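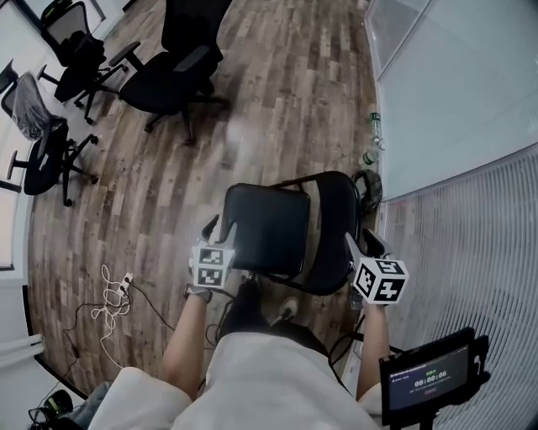 Akihiko Maruyama
Room Set-up Lead, Bakilana Meeting Rooms, Plevville

Section 6. Chairs, Floor and Cables
Last revised September 13, 2023

This section covers the padded chairs, the clear strip along the wall, and the extension cables. Do it after the floor has been swept (Section 5) and before the tables are brought in (Section 7).

6.1 Before you start

Personal items come first. Water bottles, bags and coats often end up on the floor along the wall. Move them to the shelf by the door. Do not throw out a bottle that still has water in it until the room has been locked for the night.

If a power strip is on the floor, switch it off at the wall and unplug it before you move any furniture.

CAUTION: Do not drag a chair over a cable. The legs can cut into the insulation, and a loop can catch your foot while you are looking at the chair.

6.2 Moving a chair

1. Stand close to the chair with your feet flat. Wear closed shoes.
2. Take hold of the backrest with one hand on each side. Keep your hands level.
3. Lift until all the legs are clear of the planks, then walk. Take short steps.
4. Set the chair down on all its legs at once.
5. Let go only when it stands without rocking.

Do not carry a chair by the armrest rail. The rail is made to rest an arm on, and lifting by it will loosen the joint over time.

NOTE: The black chairs may be stacked 3 high in the storage closet and no higher. In the meeting room itself they are not stacked at all.

6.3 Placing chairs near the wall

1. Put the chair down a little farther out than you want it.
2. Ease it back until there is a gap of 6 inches between the chair and the wall. The baseboard marks easily.
3. Check that the seat faces the middle of the room.
4. Press down on the seat pad with one hand. If the frame rocks, turn the chair slightly and try again – some planks sit higher than others.

A chair that rocks wherever it is put goes to the repair corner with a Skollerix tag on the backrest.

6.4 Cables and power strips

1. Gather the loose cable and undo any tangles by hand. Do not pull on the plug.
2. Lay the cable in flat loops as wide as your forearm. Tie each bundle in 2 places.
3. Set the power strip against the wall with its sockets facing up.
4. Where a cable must cross the floor, run it in the same direction as the planks and cover it with the rubber strip.

6.5 Cleaning

Wipe the seat and backrest with a damp cloth. Use Ivara upholstery cleaner on stains only, and leave the pad for 20 minutes before anyone sits on it. Dry the metal frame with a second cloth.

Scuffs on the floor are handled separately – see Section 9.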